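Novembro, 6h40

Acordei antes do despertador com o barulho da condensação a pingar do caixilho. Medi logo: 70% de humidade relativa no quarto, com a janela fechada durante a noite e o radiador no mínimo. No corredor o higrómetro dava menos, mas está encostado à parede interior e lê sempre por baixo. Anotei os dois valores e limpei o vidro com o pano de microfibra.

A massa mãe estava no ponto às sete. Continuo com hidratação de 70% e farinha T65 da moagem de Ashby, que absorve menos do que a anterior. Na última fornada a massa abriu demasiado na bancada e perdi altura. Hoje retive 40 g de água na autólise e juntei-a só com o sal, em duas adições. A diferença na rede de glúten nota-se ao fim da segunda dobra: a massa descola da taça sem rasgar e mantém a aresta.

Temperatura da cozinha baixa, por isso a primeira fermentação vai ser longa. Marquei dobras a cada 40 minutos, quatro séries, e depois repouso sem mexer. O frasco de controlo está ao lado da taça com uma amostra da mesma massa e a fita adesiva no nível inicial. É um método mais fiável do que olhar para a taça, que tem paredes inclinadas e engana no volume.

Entre dobras tratei da correspondência. Carleen Sutcliffe respondeu de Odham sobre o forno de lenha. Usa tijolo refractário na soleira e enche a câmara por baixo com areia seca, sem vermiculite. Diz que a soleira fica carregada de calor a tarde inteira, mas que a base da primeira fornada queima se não esperar pela homogeneização. Pedi-lhe as espessuras e a curva de arrefecimento, se a tiver. Sem esses dados não consigo comparar com a minha pedra, que é fina e perde calor logo na segunda carga.

Mandou também a receita do pão de centeio de Nivholm, com as quantidades para 10 pães. Reduzi tudo para um. O problema é o malte: 123 g na receita dão 12,3 g por pão, e a minha balança grande só lê grama a grama. Tenho de usar a pequena – que precisa de pilha nova. Acrescentei à lista, com papel vegetal e sementes de alcaravia.

À tarde, formatação. Pré-formei em bola, repouso de bancada destapado, forma final em batard com tensão moderada. A superfície ficou lisa, com uma única bolha grande junto à costura, que furei. Foi para o cesto com farinha de arroz e para o frigorífico, na prateleira de baixo.

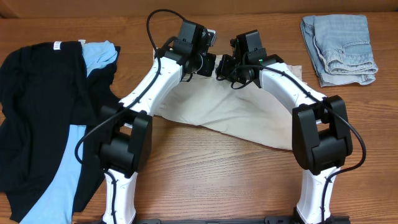

O frigorífico continua a oscilar. A sonda na prateleira de baixo regista ciclos mais largos do que no verão, o que faz pouco sentido com a cozinha fria, a não ser que o termóstato esteja a ler o ar ambiente e o compressor arranque menos vezes. Vou deixar um copo de água com a sonda dentro para amortecer as leituras e repetir amanhã. Se a oscilação se mantiver, mudo o cesto para a prateleira do meio e encurto a retardação.

Ao fim do dia li metade do capítulo sobre amílases e fiquei sem perceber a tabela do índice de queda. Os valores da farinha de centeio parecem trocados com os do trigo. Confirmar noutra fonte.

22h15. Humidade no quarto outra vez a subir. Deixei a janela em basculante e a porta aberta. Forno programado para as seis, com a pedra na segunda calha e o tabuleiro de vapor por baixo.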